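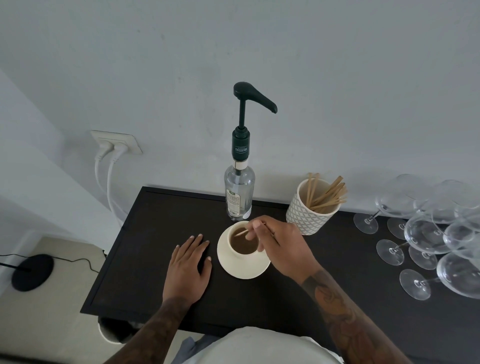

Slide 1. Coffee being stirred, with the syrup pump and the pot of stirrers behind it.

Speaker notes - Storham rooms, what changed for the staff

Start with the job as it was. Storham lets 6 furnished rooms in Stotmont, and the attendants did everything by hand: coffee, glasses, beds, cables, floor, bins. Every task was then written on a paper sheet at the end of the shift.

Skuraveck automated the sheet first. The scheduling software now puts the rooms in order and sends the list to a phone. It went live in February. By summer it had handled 3705 tasks, and 2094 of those were small ones like the coffee on this slide.

Say clearly that stirring a cup is still done by hand. We priced a coffee machine with automatic dosing at 3000 per room and did not buy it.

Pause here for questions about cost.

Next slide: cables. The hand on the right is holding up a thin white one that comes from the wall outlet. Mention that floor robots do badly with loose cable, so before a robot vacuum can run, a person has to go through the room and lift things. That is new work and it was not in the Mahmoudi plan.
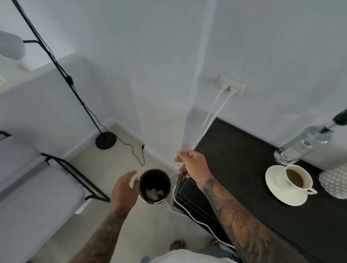

What the attendants told us

Less writing, more walking. The phone list changes during the shift, and people dislike that - two asked for the old sheet back. They also want the cable work listed as its own task with its own minutes. We agreed to that.

Last point: hours stayed the same. Leave the task list up while people ask questions.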